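暮らしの板 Brondness > 台所 > 布もの
ふきんは何枚あれば足りるのか、そしていつ捨てるのか

1 :湯気のむこう
2021年1月9日

年末に台所の引き出しを片付けました。ふきんだけで51枚ありました。数えなければよかったと思っています。

内訳は、結婚祝いにもらったもの、引っ越しの挨拶でもらったもの、旅先で「これは絵になる」と買って一度も皿に触れていないもの、母が送ってくる荷物の緩衝材として届いたもの。あとは出自不明です。夫は「君が買った」と言い、私は「増えた」と言っています。

毎日使っているのはいつも同じ何枚かで、残りは引き出しの奥で静かに高齢化しています。折り目が茶色くなっているのに新品、という不思議な状態のものもありました。

そこで、ふきんに詳しい方、詳しくないけれど意見だけはある方にお聞きしたいです。

・普段何枚で回していますか
・捨てどきはどう決めていますか
・リネンは本当に綿より偉いのですか

三つ目は少し根に持っている質問です。マナトロウ(Manatlow)のリネンふきんを3,975円で買った直後に、職場の人から「食器なんて自然乾燥でいいのに」と言われました。

2 :さらし一反

3,975円。うちの雑巾の生涯予算を超えています。

うちは8枚です。朝に1枚、夜に1枚、たまに昼。三日に一度まとめて洗って、煮て、干す。雨が続いてもこれで足ります。枚数の問題に見えて、実のところ洗濯の間隔の問題なので、湯気さんが毎日洗濯機を回す家なら4枚でも足りるはずです。51枚あるなら一か月近く洗わずに暮らせますが、お勧めはしません。

リネンについては、偉いです。ただし使い始めて半年くらいは偉そうにしているだけで、水を吸いません。糊のついた紙で皿を撫でている気分になります。何度も洗って角がくたくたになってからが本番です。

3 :蛇口派

自然乾燥でいいと言った職場の人と友達になりたいです。

皿は水切りかごに立てておけば乾きます。人類が台所に立ち始めてから、重力と空気はずっと無料でした。そこへ湿った布を持ち込んで、わざわざ菌を塗り広げる習慣のほうに説明が必要でしょう。うちはランヘル(Rangel)の二段かごを置いてからふきんを引退させました。台は拭きますが、使うのは使い捨てのペーパーです。

4 :さらし一反

>>3
ペーパーは無料でしたっけ。

あと、グラスはどうしていますか。うちは水道水の跡が白く残るので、自然乾燥にすると全部が理科室の備品みたいになります。

5 :蛇口派

>>4
来客時だけ拭きます。来客はありません。

6 :木綿豆腐

横から失礼します。祖母が旅館の洗い場にいた人で、ふきんに関しては一家言どころか十言くらいありました。受け売りですが書いておきます。

まず用途を混ぜないこと。食器用、台拭き用、手拭き用。混ぜないと決めるのは簡単で、混ざらないようにするのが難しい。祖母は柄で分けていました。縞は食器、無地は台、花柄は手。家族全員がそれを覚えるまで二年かかったそうで、祖父は最後まで覚えず、花柄で茶碗を拭いては叱られていました。

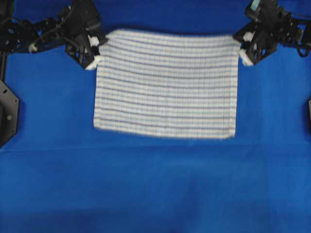
それから干し方。端を持って一度ぴんと引っ張ってから干す。これだけで乾いたあとの手触りが違うし、畳むときに角が合います。アイロンは要りません。祖母はアイロンをかけたふきんを「よそ行きの顔をした布」と呼んで信用していませんでした。糊気が残っていると吸わない、という話だったと思います。

捨てどきは、光に透かして向こうの人の顔がわかるようになったら。私はこの基準で育ったので、いまでも窓際でふきん越しに夫の顔を確認しています。夫は慣れました。

7 :湯気のむこう

>>6
さっそく透かしてみました。一番古いのは夫の顔どころか夫の機嫌までわかりました。引退してもらいます。

柄で分けるのは良さそうなのですが、うちは縞が圧倒的多数です。縞だけで派閥ができています。縞の中でさらに細い縞と太い縞に分けたら、家族はついてこないでしょうね。

8 :くえん酸おじさん

縞が多いのは、ふきん業界が縞を刷るのをやめないからです。

それより臭いの話をしませんか。枚数がいくらあっても、臭うふきんが増えるだけなら意味がない。わが家の手順を置いておきます。異論は受けますが、たぶん聞きません。

一、使い終わったらすぐ水ですすぐ。洗剤はまだ使わない。すぐというのは食後のお茶を飲む前のことです。お茶を飲んだら人は立ち上がりません。

二、鍋に水と粉石けんを入れて火にかけ、沸いたらふきんを入れて十分。鍋はふきん専用にしてください。過去に一度、専用ではない鍋でやって、翌日の味噌汁に家族会議が開かれました。色柄ものは最初のうち色が出るので、白いものと一緒にしないこと。

三、火を止めて、湯が手で触れるくらいになるまで放置。ここで慌てて菜箸でつまみ上げると、熱湯がひじまで伝ってきます。
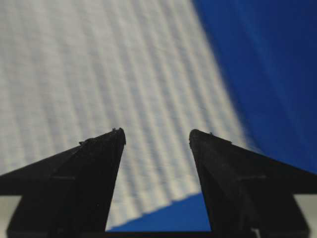 四、流水で泡が出なくなるまですすぐ。ここを手抜きすると石けんが残って、次に煮るまでにまた臭います。最後のすすぎにくえん酸をひとつまみ。名前の由来です。

五、風の通るところに広げて干す。蛇口に掛けるのは干すうちに入りません。あれは置いてあるだけです。

9 :蛇口派

>>8
五工程。皿は水切りかごに立てれば一工程です。

10 :くえん酸おじさん

>>9
水切りかごの受け皿を最後に洗ったのはいつですか。

11 :蛇口派

>>10
この話はやめましょう。

12 :丸洗い

煮洗いは布が早く傷むと思います。うちは酸素系漂白剤に一晩つけるだけです。ステルタス(Steltus)の粉を大きい袋で買って、2,767円。去年の春に買ったのがまだ半分以上残っています。ぬるま湯に溶かして、寝て、起きたら洗濯機。私がすることは寝るだけです。

ただ、リネンをつけ置きし続けると風合いがさみしくなる気はします。気がするだけで、比べたことはありません。

13 :さらし一反

>>12
煮ると傷む、は綿ならあまり気にしなくていいと思いますよ。うちのさらしは毎回煮て三年もちました。むしろ傷むのは鍋つかみ代わりにしたときです。濡れたふきんで熱い鍋を持つと、布より先に自分が傷みます。

つけ置きのほうは、忘れるのが怖い。旅行前につけて、帰ってきてから思い出したことがあります。桶の中のことは書きません。

14 :木綿豆腐

>>13
書いてください。

15 :さらし一反

>>14
嫌です。

16 :北窓の台所

長い間読むだけでしたが、ふきんと聞いて出てきました。

ズレマ・システルナス(Zulema Cisternas)という人の『布のしまい方』という本をご存じでしょうか。家事の本なのに半分くらいが妹の悪口という変わった本で、その中にふきんの章があります。曰く、枚数を決めようとするからいけない。引き出しをひとつ決めて、立てて入れて、指が一本すっと入るだけの隙間が残ればそれが適量。入らなければ多い。妹の引き出しには爪も入らない、だそうです。

私はこれを真似してから、もらいものを断れるようになりました。断る理由を聞かれたら「引き出しに指が入らなくなるので」と答えます。たいていそれ以上は聞かれません。

畳み方にも流儀があって、まず四つ折り、それから輪になったほうを上にして立てる。角を上にすると取り出すときに一枚だけつまめなくて、両隣がついてきます。うちは逆にしていたころ、一枚取るたびに三枚出てきて、二枚を戻すのが面倒で三枚とも使っていました。洗濯物が多いわけです。

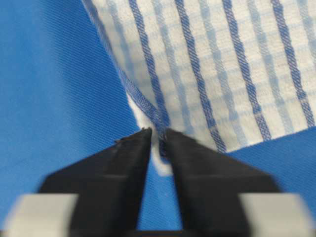
17 :湯気のむこう

>>16
指一本の基準、試しました。引き出しは、そもそも開くまでに説得が必要でした。

夫と協議の結果、次のように決まりました。
透けるものは窓拭きに転職。一度も使っていない旅先のものは来週から現役。出自不明は母に返送を検討しましたが、緩衝材として別のものが返ってくるだけだと夫が言うので取りやめ。

18 :蛇口派

窓拭きに転職、というのは要するに捨てていませんよね。

19 :湯気のむこう

>>18
うちの窓は大きいんです。

20 :くえん酸おじさん

>>17
「来週から現役」の前に一度煮てください。新品のふきんは糊がついていて、皿の上で水をはじきます。拭いたつもりの皿が前より濡れていることもあります。それから縮む分を見込むこと。うちでは長方形で買ったものがほぼ正方形になり、妻はそれを最初からそういうものだったと言い張っています。

21 :丸洗い

リネンと綿の話が途中で消えたので戻します。半分ずつの混紡が一番使いやすい、に一票。綿の吸いのよさがあって、リネンほど最初に威張らない。蜂の巣みたいな織りのワッフル地もよく吸いますが、フォークの先が必ず引っかかります。うちのワッフルは全部どこか一本、糸がひょろっと出ています。

22 :さらし一反

>>21
混紡は「どちらの良さもある」と書いてあるものと「どちらの良さもない」ものがあって、袋の上からは区別がつかないんですよ。

23 :木綿豆腐

私は混紡でも何でもいいのですが、角に吊るすための輪がついているかどうかだけは見ます。輪のないふきんは、どこに掛けても落ちます。落ちたふきんは台拭きに降格、台拭きが落ちたら雑巾に降格。うちの雑巾はほとんどが三階級降格の苦労人です。

輪がなければ自分で縫いつけます。綿テープを短く切って二つ折りにして、角に挟んで縫うだけ。ただし角を斜めに引っ張る癖がある人の家では、輪のところから裂けます。夫のことです。 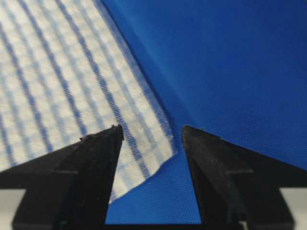 青い縞の白いふきん。

24 :北窓の台所

>>23
縞だから食器用ですね。おばあさまの教えどおり。

25 :木綿豆腐

>>24
そうです。祖父なら足を拭いていたと思います。

26 :蛇口派

皆さんの熱意に押されて、ふきんを一枚買ってきました。混紡、輪つき、縞。水切りかごの受け皿を拭くのに使っています。受け皿の状態については引き続きコメントを控えます。

27 :さらし一反

>>26
一枚だと洗っている間の替えがないですよ。

28 :蛇口派

>>27
こうやって増えるんですね。

29 :湯気のむこう

皆さんありがとうございました。最終的に、食器用は10枚を前の列に、台拭きは別の引き出しに移しました。指は入ります。リネンはまだ水をはじいていて、半年待つことにします。

なお昨日、母から荷物が届きました。りんごが三枚のふきんに包まれていました。全部花柄です。

30 :くえん酸おじさん

>>29
手拭き用が足りましたね。煮てください。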